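Chapter 3
Resistance Heating: The Domestic Toaster

3.1 Introduction

Most of the appliances treated in the first part of this book convert electrical energy into motion. The appliances in this part convert it into heat. The toaster is taken first, as its working parts are few and the path of the current through them can be followed without special equipment.

A toaster heats bread mainly by radiation. Current passes through elements of high-resistance wire or ribbon, which become hot enough to glow. The surface of the bread dries, its temperature rises, and browning begins. Browning is a surface reaction and proceeds quickly once the outer layer has lost its water, so a short error in timing has a large effect on the result.

3.2 External form

The slot toaster has kept much the same outline for decades. The body is a shell around one or more vertical chambers, open at the top. The length and width of the slots fix the size of slice that can be accepted, and the spacing between the elements on either side fixes the distance over which the heat must travel.

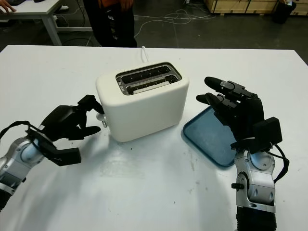
Figure 3.1 Two-slot toaster with long parallel slots set in a stainless-steel top panel. Heating grilles are visible inside the slots.

Metal is commonly used around the slot openings, where temperatures are highest. The outer body may be metal or a heat-resistant plastic. In either case an air gap separates it from the chamber, and the designer must ensure that the gap remains clear in normal use.

3.3 Scope of the chapter

Sections 3.4 to 3.6 deal with the elements, the carriage and the timer. Section 3.7 gives the method for measuring evenness of browning devised by Hashmi and Malik, in which each face of the slice is divided into squares and graded against a printed scale. Their trials covered 417 slices, of which 102 were rejected for uneven thickness before toasting. The Flamholm and Jorkari designs are compared in Section 3.8.

Readers should be familiar with Ohm's law and with the calculation of power from voltage and current (Chapter 1). Before any practical work, the appliance must be unplugged and allowed to cool fully. Switching off at the wall is not sufficient.

Terms introduced in this chapter: element, carriage, latch, crumb tray, thermal cut-out.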